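Skip to main content
Home / About the Club / Meetings / Minutes

Skuvgate Makers Club
Minutes of the monthly meeting, January

Held in the upstairs room, Saturday, 10:00 a.m.
Chair: Marisol Bañuelos
Minutes: Dilruba Bhattacharjee
Present: a full room, plus several guests from the sewing circle. Sign-in sheet is with the chair.
Apologies: Iwasaki

1. Minutes of the last meeting
Approved with one fix. The drill press belt was ordered, not delivered. It has since been delivered and it fits.

2. Matters arising
The window latch is repaired. The parking question is still open with the building office and Marisol will call again.

3. Report on the Cukovon open day
This took up most of the morning and I make no excuses for the length of it! Fifteen of us went over to the Cukovon workshop for their open day, and everyone who went wanted to talk.

3.1 Getting there and the welcome
We took the 8 o'clock bus and were let in early, so we had the coffee to ourselves for a bit. The hosts split visitors into small groups and sent each one to a different station first. Ours began with the laundry folding station, which several members had been hoping for since the flyer went up. The other stations were cup stacking, cable sorting and a bench where you could take a retired arm apart with a screwdriver (Marisol had to be called away from that one twice).

3.2 The folding station
The arm at this station works on clothes laid out on a flat surface. The Cukovon people explained that a towel is a kind thing to give a robot and a sweatshirt is not. A towel has four corners and lies down when you ask it to. A sweatshirt has sleeves, a thick hem, a neck that bunches up, and it never lands the same way twice. Their arm is called Odau and it has a small camera down at the wrist, so when it comes in low it sees very little of the garment at once, sometimes just one edge and a patch of table.

Dilruba asked how it tells cloth from table if that is all it sees. The answer was that color helps, and so does the thin line of shadow where the cloth sits a little higher than what is under it. The whole group leaned in at that point. We have all looked at a shirt on a table and I don't think any of us had ever thought about its shadow. There was a screen beside the station showing what the wrist camera picks up, and we were welcome to save pictures from it. The one chosen for these minutes has pale gray heathered fabric on the right, with the long edge running down on a slant, and the tips of the fingers only just coming in at the bottom.
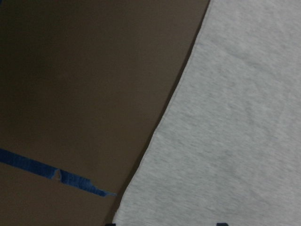 3.3 Trying it ourselves
After the talk visitors could take a turn with the hand controls. You hold a pair of handles, the arm copies you, and you try to pinch the hem and carry it over. It is so much harder than it looks. You want to grab the cloth the way your own hand would, and the fingers either skate over the top or push the whole thing into a heap. Marisol got a sleeve across on her second go and was applauded. Dilruba folded mostly air, and had a wonderful time doing it.

One of our sewing circle guests did best of all. She came in flat and slow from the side, caught the hem from underneath, and laid it over in one move. Asked how she did it, she said it was the same as turning a hem before you pin it. The person running the station asked her to do it again so they could watch, and then again for the group behind us.

We were told that the arm learns from people doing exactly this over and over, and that they are hoping to reach 1000 good folds before they change to a new kind of garment. They counted the good ones from the open day visitors toward it, so a few of ours may be in there. This pleased people a great deal.

3.4 Questions from members who did not go
Could we have one here? Not soon. The arm itself might be borrowed someday, but it needs a solid bench and somebody who knows it in the room the whole time.

Is it fast? No. A person would have folded the basket and gone to lunch. Marisol said she stopped minding after the first few minutes, and that watching it line up on an edge was the best part of the day.

Does it get things wrong? Yes, often, and the hosts were cheerful about showing us. When a fold went badly they shook the garment out and started over.

Was there anything for kids? The cup stacking station had a step stool and a line of children that never got shorter. Recommended for families.

3.5 What we would like to borrow for our own open day
There was general agreement on the screen next to the work. Seeing what the machine sees made the whole thing make sense, even to those of us who can't follow a wiring diagram. We could do the same with the small camera on the engraver.

People also liked that the hosts let visitors try before explaining very much. We tend to talk for 20 minutes first. It was suggested, kindly, that we don't.

Action: Marisol to write and thank Cukovon, and to ask whether they would come and give a talk in the spring.
Action: Dilruba to find out what cable the engraver camera needs and bring a price to the next meeting.

4. Our own open day
Provisional plan is a morning opening with the engraver, the button press and the sewing machines running. The sewing circle would like the table by the window for the light. Agreed. The circle will also run a hand-folding contest, an idea that came up on the bus home and has not calmed down since. Rules to be decided by the circle.

The sign for the street door needs repainting. Two members offered to do it together and already disagree on the color.

5. Any other business
A bag of zippers, mixed lengths, is free to anyone who wants it. See the shelf by the sink.
Please return the long ruler.
Members who took pictures at Cukovon are asked to put them in the shared folder, with a note saying which station they came from.

6. Next meeting
Same room, same time, next month. Iwasaki to bring the snacks, in absence.

Meeting closed at 11:50 a.m.

Previous minutes | Next minutes | Back to Meetings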